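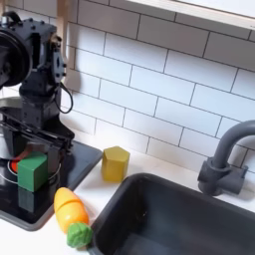
Naveed Ghauri wrote to us that the register gave him a list of plots and no clue which of them the council still lets out as staff housing, and he asked how to tell. The steps below have been rewritten with his question in mind.

How to look up council-owned land and buildings in Sedden

The council publishes a register of the land and buildings it owns. It was last updated in October and has 1,138 entries. Anyone can read it and you do not need an account.

What you need before you start

A street name or a parish. A postcode works in town but is not much help on the Preltcombe side, where one postcode can cover several farms. If you have an old rent letter or planning notice, keep it to hand, as the plot reference is usually printed near the top.

Step 1. Open the register

Go to the council website, choose Land and Property, then Register of Holdings. Open the spreadsheet version. The map version is slower and leaves out anything smaller than 40 square metres, so verges and garage plots will not show.

Step 2. Filter by parish

Click the arrow on the Parish column and untick everything except the one you want. Kistbridge appears twice, once as Kistbridge and once as Kistbridge Town. Tick both.
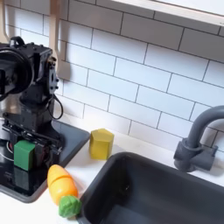
With the filter still on, sort by the Use column. The codes are short and the key is on the second sheet. R means residential, R/S means a house or flat kept for staff, and V means vacant at the last inspection. There are 56 entries marked R/S across the whole district.

Step 3. Check who occupies it

The Occupier column gives the type of occupier only. Names of tenants are never published. If it says "Service", the home goes with a job. If it is blank, look at the Lease End column, and if that is blank too, make a note of the reference and go to step 5.

Step 4. Read the value with care

The figure under Book Value is the one used in the accounts. It is not a sale price. The old Melnychuk depot is a good case: the yard and the offices have separate lines, and you need to add them together.

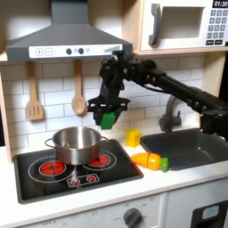 Sedden District Council | Estates and Records Team

Step 5. Ask for what is missing

Send a written request by email or use the form at the front desk. Give the plot reference, say which column is blank or looks wrong, and ask for the date of the last inspection. One request can cover several plots. You do not have to say why you want to know.

Requests go to Vira Marchuk for land and to Lev Didenko for buildings. If you are not sure which, send it to either.

Step 6. If you disagree with the answer

Reply to the same email and ask for a review. Keep the subject line as it is so that the reference number stays with it. Reviews are done by Da-eun Wi.

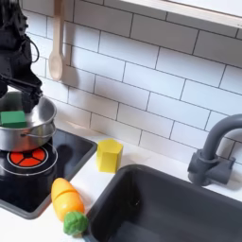 Stovetop and pot

Older records

Land sold before the register began is listed in the paper ledgers, which can be seen at the Kistbridge office from 10am to 3pm. Bring the plot reference if you have one. Ledger pages can be photographed without charge.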